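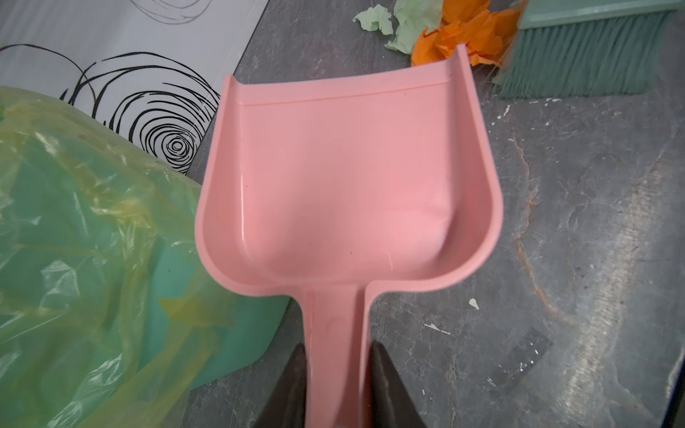 Pitovness Chores: Floor Sweeping Subset

Version 2

Pitovness Chores is a set of recordings of robot arms doing small household and shop-floor jobs. This card covers the sweeping part only. Wiping, sorting and shelf work have their own cards in the same folder.

What the subset is for

We wanted a plain answer to a plain question: can a machine with two arms and simple grippers clean up a small mess with a dustpan and a broom, the way a person would? Vacuum robots handle dust well enough, but they don't deal with a ball of tissue paper, and most workshops still keep a dustpan near the door. The recordings are meant for training and testing policies that use ordinary tools made for human hands.

Contents

Episodes: 317
Arms: 2
Cameras: one at each wrist, one overhead
Longest episode: 200 seconds
Control: teleoperated by a person
Language label: one short instruction per episode

The job

One arm holds the dustpan by its handle. The other holds the broom. Crumpled tissue paper is put down on the floor and has to end up in the pan. An episode counts as done when all the large pieces are in the scoop and the pan has been lifted level and set down without spilling. Small flecks left on the floor don't count against it. We argued over this rule and may change it in a later version.

Props differ from site to site. Dustpans are all plastic, in several colors. Other things are often left near the work area, such as bags, containers and panels with drawings on them, and policies should learn to leave them alone.

Sites

Recordings were made at two sites, Brastska and Trerbridge. Brastska has the more varied floors, including stone-look surfaces with veins and stains. Trerbridge is plain concrete under even light. A model trained only on Trerbridge did badly at Brastska, mostly by chasing marks on the floor as if they were litter. Please report results for each site separately.

Where machines stand now

Our baseline, Odukoya, is a small imitation policy trained on this subset. It grips the dustpan handle reliably and keeps the front lip near the floor. The sweeping is weaker. The common failures are:

The broom pushes paper over the side wall of the pan.
The lip lifts a little and the paper slides under it.
The pan arm and the broom arm fall out of step, and the pan gets pushed backward.
The policy stops early with one piece still outside.

A person does this job in a few seconds without thinking about it. Odukoya is much slower and needs someone close by. We would not call the chore solved, and we would not leave the system running overnight in a shop — even a tidy one.

Known problems

Wrist views lose sight of the far side of the pile when the pan is low. Shiny film and tape on the floor cause glare, and automatic segmentation often merges them with the paper. Some early episodes have a short delay between the two wrist cameras. These are flagged in the index under "sync".

Use

Free for research and teaching. Do not use the success labels as a safety measure. Corrections to labels are welcome through the tracker, with the episode number in the title. The next update is planned for August and will add wet floors.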